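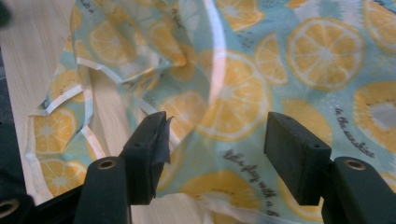 Thaddäus Mösli would have it that a rule you can't check with your own eyes before you start isn't a rule at all, only a wish, and he has been known to cross out half a page of someone's careful instructions on the strength of it. I don't go quite so far as he does, as you will see, but I've put his view at the front of the chapter so that you can argue with it as you read. I certainly did while I was writing.

Chapter 8
Good practice with grippers and soft goods

By now you have met the arm, the controller and the safety circuit, and if you worked through the last chapter with a cup of tea and a pencil you will have drawn a risk assessment of your own. Most of what we covered there had hard goods in mind: boxes, castings, bottles, things that have a shape and keep it. Cloth is another matter altogether. It folds over on itself, it hides its own corners, and it will happily wrap round anything that moves. The standards you have read so far still apply, every one of them, but they were written to cover a great many machines, and they leave a good deal to the people who write the local rules for a particular bench. This chapter is about writing those local rules well.

We shall be using the working rules of a small laundry and linen firm, Tonora, as our main thread. Their first version ran to 21 rules. The present one has nine, and I think it is the better document, though there is one rule I was sorry to lose and we shall come back to it in section 8.4.

8.1 What a local rule is for

A local rule tells a particular person what to do at a particular bench. It sits underneath the law and underneath the published standards, and it can never loosen either of them. If your standard calls for a guard, no bench rule can take the guard away, however inconvenient everybody finds it on a busy afternoon. What the bench rule can do is fill in the detail: who may change the finger pads, how worn a pad may be before it comes off, what is done with a cloth that has gone down folded.

Take the pads first, as they are so easily overlooked. A finger pad is a humble little thing, and a torn edge or a lifted flap of covering may look like nothing much. On a cardboard box it might well be nothing much. On a thin fabric with a narrow hem, it is something for threads to catch on, and it may also change how firmly the cloth is held on one side compared with the other. Tonora's rule reads as follows:

Rule 3. Before each session, look at both pads from above and from the side. If any covering is torn or lifting, change it before work begins and write the change in the bench book.

You will notice that it names the moment, the part, the fault and the action. Compare it with the old wording, which was simply "Keep pads in good condition". Everyone agreed with the old wording, and everyone meant something different by it. Corina Aebischer, who rewrote the set, kept a copy of the old sheet pinned beside the new one for a whole September so that people could see what had changed and grumble about it properly.

8.2 Writing rules for a thing that won't lie flat

The second difficulty is the cloth itself. Suppose your rule says that the gripper shall take the cloth "by the edge". Very well, but which edge? When a hem doubles back, you may have several stretches of edge showing at once, and the one nearest the fingers may belong to a layer underneath. A busy print makes it harder still, both for a person and for a camera, as the pattern carries the eye straight across a fold.

There are two sensible ways round this. You can make a rule about the starting state, so that cloths are always laid out in a certain way before the gripper comes near them. Or you can accept a crumpled start and make rules about the approach instead: how slowly the fingers close, how hard they may press on the table, and when to give up and try again. The first is simpler to check. The second is nearer to real work, and takes a good deal more thought.

Before reading on, try writing one rule of each sort for a tea towel on your own kitchen table. Keep them short, and then hand them to somebody at home and ask them to follow what you have written, without any help from you. Keep the paper, as you will want it again in section 8.3.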